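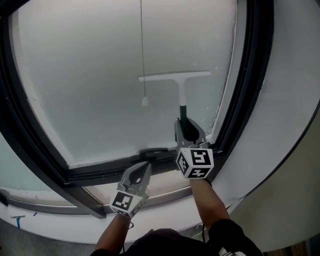
Thịnh Trương wrote to me after my last column to say that a robotics club ought to build robots, and that a student who spends her Sunday wiping a window has been handed a chore and told it's engineering. Three other parents copied themselves on that one, so I suppose it deserves a proper answer, and I'll try to give it one, though you will have to bear with me because I get fond of this subject and tend to wander.

5 min read

I help out with the club at Milmont, and I should say up front that I came to it through my nephew and stayed because of the snacks. In my first year we did what most clubs do. We built an arm for the Greroven meet, we painted it, and it picked up a foam block and put it down in a different spot. Everyone cheered, me loudest of all. Then Dayana Galindo asked the kids whether the arm could do anything in her kitchen, and it got very quiet in there.

So this year the club took up housework. The students put on the hand-held grippers and do ordinary jobs with them, over and over, and the recordings go into the model they're training. Forty minutes of squeegee work is a long time when you're sixteen! Your wrist gets sore, and you find out that you've been cleaning glass your whole life without once thinking about how hard you press, or when you ease up near the frame, or what your other hand is up to in the meantime.

I happen to think that's the best lesson we offer. A student who has tried to work a window latch with two stiff jaws where her fingers should be will never again draw a gripper on a whiteboard and call it finished. She has opinions about handles now — strong ones, and she'll share them over dinner, as my sister can tell you.

Thịnh does have a point about boredom, and I don't want to brush past it. We lost two kids to the Cirunska team in October, where they get to weld. I miss them. I'd also like us to cap these sessions at 25 minutes and let everybody write code on the same day they collect, so the wiping and the programming feel like one job. We haven't managed that yet, mostly for want of laptops.

But a chore? Well, yes, it is a chore. That's what the robot is supposed to learn, and somebody has to know it well enough to teach it.

8 comments · 40 shares

Related
Why our Greroven arm is in a closet
What Escobedo Middle School got right about soldering
A parent's guide to meet season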